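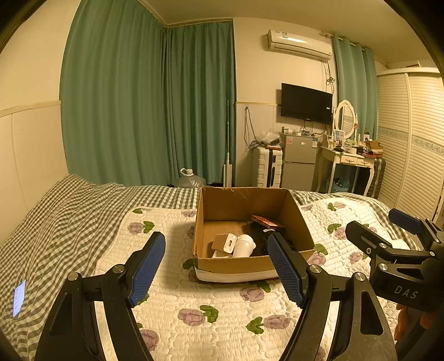 Notebook 4, p. 40

2021-10-24

Sornoldale bindery, back bench. Tea made, radio on low, and a good long afternoon ahead of me for the paste trials, so I'm going to write this up properly for once instead of on the back of an envelope (Xinyi, you may frame this page if you like).

Wheat starch paste, second batch. I went back to one part starch to 4 parts water by volume, soaked it for the length of a radio play, and cooked it in the small saucepan over the lowest flame the ring will give me. It went from milk to glue all at once, the way it always does, and I kept stirring well past the point where my arm wanted to quit. Strained it twice through the horsehair sieve while it was still warm. The first batch had those little fish-eye lumps and I blamed the starch, but I now think I just got bored and took it off too early. This one is lovely! Smooth, a bit glassy, drops off the brush in a slow ribbon.

Tried it on three papers. The Altetti mending tissue took it beautifully and lay down flat with barely a tap of the brush. The heavier Weketti sheet cockled along one side, and I'm fairly sure I had the grain running the wrong way, so that one doesn't count against the paste and I'll have to do it over. The third was an offcut from the drawer with no label on it. It stuck. That's all I can say for it.

Then on to the Bednarek ledger, which I have been putting off since February. The spine linings are animal glue, brown and brittle as toffee, and they came up in flakes with a poultice and the bone folder. Slow going – I did the head end and stopped where the third cord crosses. The sewing underneath is much better than Esko Hirvonen feared. Two broken stations near the front and one section hanging by a thread, but the rest is tight and I would really rather not resew the whole book if we can get away with it. Esko, please have a look before you cut anything.

Page count for the record: 3,055 entries are numbered in the old clerk's hand, and he skips a number whenever he changes ink, bless him. I checked the run against Xinyi Duan's list and we agree everywhere except the loose section, where her order makes more sense than mine. Going with hers.

Boards: the back one has split into its layers at the lower corner. Thin paste worked in with a palette knife, blotter both sides, under the small press. Leave it alone until I'm back, however tempting.

To do next:
Redo the Weketti strip, short grain this time
More blotter, we are down to scraps
Find the other brass weight
Ask about leather for the corners – calf if the budget stretches, and if it doesn't I have a decent piece of goat put by

Leftover paste is in the jar with the blue lid, water on top, in the fridge door. Please change the water if you're passing.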